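Skoklow、Vikerの指型グリッパーとIsaksson製ハンドの比較試験を開始 手首カメラの見え方も評価対象に

産業用ロボットの周辺機器を扱うSkoklowは10月、卓上ロボットアーム向けグリッパーの比較試験を始めた。対象はVikerの指型グリッパーと、Isakssonの多関節ハンドの2機種。同じ作業を同じ条件で繰り返し、位置決めの精度、把持の安定性、手首カメラからの視認性を比べる。

課題に使うのは、青緑、赤、黄の3色の立方体ブロックである。卓上に黒い線で描いた長方形の枠内にL字形の見本を置き、アームは枠の外にある同じ3色のブロックを使って、見本と同じ並びを作る。奥の列は左が青緑、右が赤で、黄は赤の手前に付ける。

試行は1機種につき100回。ブロックの初期位置は11通りを用意し、順番を入れ替えながら進める。隣り合う面に隙間が残った場合や、途中でブロックが倒れた場合は失敗と数える。

手首カメラでは、ブロックに近づくにつれて画面のほとんどが色の面で埋まる。光沢のある面には照明が映り込むことがあり、色の判定や輪郭の検出に影響しやすい。Skoklowは今回、照明の位置を固定したうえで、カメラの露出だけを変えた記録も残すとしている。

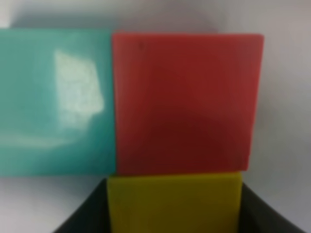
試験に3色のブロックを使うのはなぜか。

色で部品を区別できるため、つかみ間違いと置き間違いを分けて記録できるからである。単色のブロックでは、並びが合っていても、どの部品をどこへ運んだのかを後から確かめにくい。

制御には、Plilskaのコントローラーを両機種共通で使用する。アームの移動速度は上限の80%に設定し、指の開閉速度は各社の推奨値に合わせた。コントローラー側の設定を試験中に変更することはなく、不具合で止まった試行は無効とし、同じ初期位置からやり直す。

作業の流れは、青緑のブロックの横に赤を寄せて一列にし、最後に黄を赤の手前へ運ぶというもの。先に置いた2個を動かさずに3個目を付けられるかどうかが、機種の差が最も出やすい工程とみられている。指の外側が張り出していると、隣のブロックを押してしまうためだ。 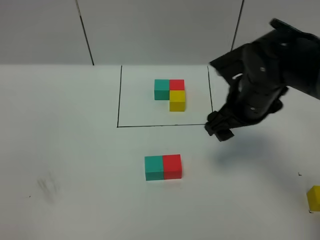
手首カメラと固定カメラを併用

記録には手首のカメラに加え、作業台を見渡す固定カメラを使う。手首側の映像は指先とブロックの距離をつかみやすい反面、アームの向きによって見本が画面の端に寄り、一部しか写らない時間がある。固定側は全体の並びを確認しやすいが、アームが手前に入ると枠線やブロックが隠れる。

予備試験では、手首カメラの映像だけで動かした場合と、両方を使った場合をそれぞれ33回行った。手首カメラだけの条件では、見本を探し直す動作が増え、1回あたりの所要時間が延びた。成功率の差は小さく、Skoklowは本試験の結果と合わせて公表するとしている。

指を広げたときの見え方も確認項目に入った。指が画面の下側に大きく入ると、台の手前にあるブロックを見落としやすくなる。カメラの取り付け角度は機種ごとに調整せず、まず共通の角度で記録する。
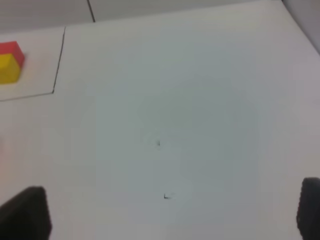
手首カメラの映像。左に枠線の角と見本の一部が見える

固定カメラの映像は、主に完成後の判定に用いる。見本と完成品を同じ画面で見比べ、色の順序、面の接触、全体の傾きの3点を確認する。判定は自動処理で行い、結果が割れた試行だけを担当者が見直す。

ブロックが台の端に近い初期位置では、アームを大きく伸ばす必要がある。予備試験では、この条件でケーブルの取り回しが動作に影響する例もあったという。Skoklowはケーブルの余長を機種間でそろえ、引っ張られた状態で指が閉じた試行には印を付けて別に集計する。

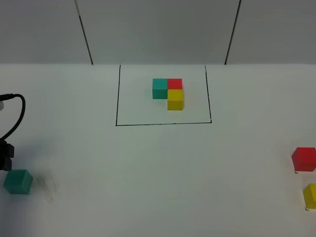 固定カメラから見た作業台。枠内にL字形の見本、枠外に3色のブロックが1個ずつ

比較に含めない項目もある。耐久性と最大把持力は、軽いブロックを使う今回の課題では差が出にくいため見送った。価格についても、取り付け部品や保守契約の条件が両社で異なることから、結果の一覧には載せない。

本試験は11月まで続ける予定で、集計値と失敗例の分類はSkoklowの技術資料として公開される。続く試験では、枠の外に置くブロックの向きをさらに細かく変えた条件と、コントローラーの更新版を使った条件を加える方向で、Plilskaと調整を進めている。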